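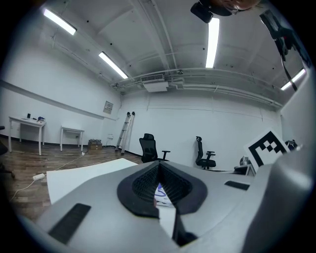 The Lulloder radio in our Trelham workshop still drops off the network several times a day, and I'm reopening this ticket because I don't accept the reason it was closed with. The closing note says "probable interference from ceiling structure and lighting." I've read that a few times now and can't find a test behind it. The ceiling has exposed pipes and beams, yes, and the light comes from fluorescent tubes, and so does the light in a great many workshops with perfectly boring Wi-Fi. If the tubes are the cause, I'd like to know what was measured and when, before we pay an electrician to change them.

Product: Lulloder ceiling access point, managed through Evesen
Site: Trelham, workshop
Status: Reopened
Opened by: Uthai Kongkaew

Symptoms, again, since the first description seems to have been lost when the ticket moved queues. Laptops and the label printer lose their connection all together. The network name stays visible. Trying to rejoin gives "cannot obtain address" for a few minutes, then everything comes back without anyone touching it. Wired machines on the same switch carry on as normal. The Evesen dashboard shows the radio as healthy the whole time, with a signal score of 100, which makes me wonder what the score is a score of.

Reply from Evesen support
Thanks for the extra detail. Fluorescent fittings can raise the noise floor in some rooms. Could you try moving to channel 3, restarting the unit and updating to the newest firmware? Please also confirm whether a microwave oven is in use nearby.

Reply from Uthai Kongkaew
No microwave. Firmware was updated under the last ticket and the drops didn't change. I'll do the channel, but 3 overlaps with its neighbors on both sides and I've never seen it recommended by anyone who wasn't reading from a script. Noise also doesn't explain "cannot obtain address." If the signal were that bad I'd expect slow pages and retries first, and we get full speed right up to the moment we get nothing.

Update, next morning
Moved to channel 3, restarted at 7:40. First drop at 9:15. Moved it back.

Update, same day
Lights test, for what it's worth. We worked with the tubes off for the early part of the afternoon. Dropped at 2:05 with the lights off and again later with them on. One afternoon isn't a study, but I'd say it is one more afternoon of testing than the lighting theory had before. Please take it off the ticket.

Reply from Evesen support
Thank you for testing. We have removed the interference tag. Our next suggestion would be a Kereama signal extender, which many customers find improves stability in larger rooms.

Reply from Uthai Kongkaew
I don't want to buy a second box to repeat the problem from the first one. Could somebody look at the address pool? The site settings say the pool is 100 addresses and the lease time is 2000 minutes. Phones go in and out of here all day, and I believe newer ones present a different hardware address depending on how they're set. Each of those would hold a lease for well over a day. I can't see the lease table from my login, only the healthy green circle.

Reply from Evesen support
Escalated to the network team. They confirm the pool was at 100 of 100 during this morning's outage. Lease time has been shortened and the pool widened. Wired devices at your site use fixed addresses, so they were not affected. Can we close the ticket?

Reply from Uthai Kongkaew
Not yet. It fits the symptoms better than anything so far, but so did the firmware, according to the person who told me to update it. A few points before I agree:

Why did the phones already connected drop too? A full pool should only hurt the ones trying to join. Either something was kicking them off or they were all renewing at once, and I'd like to know which.

Please turn on lease table access for my login.

Please correct the closing note on the original ticket. The landlord has a copy and is now asking me about the lights.

Update, later that week
No drops since the change. Lease table is visible now, thank you. Still waiting on the first point. Leave this open until the end of December.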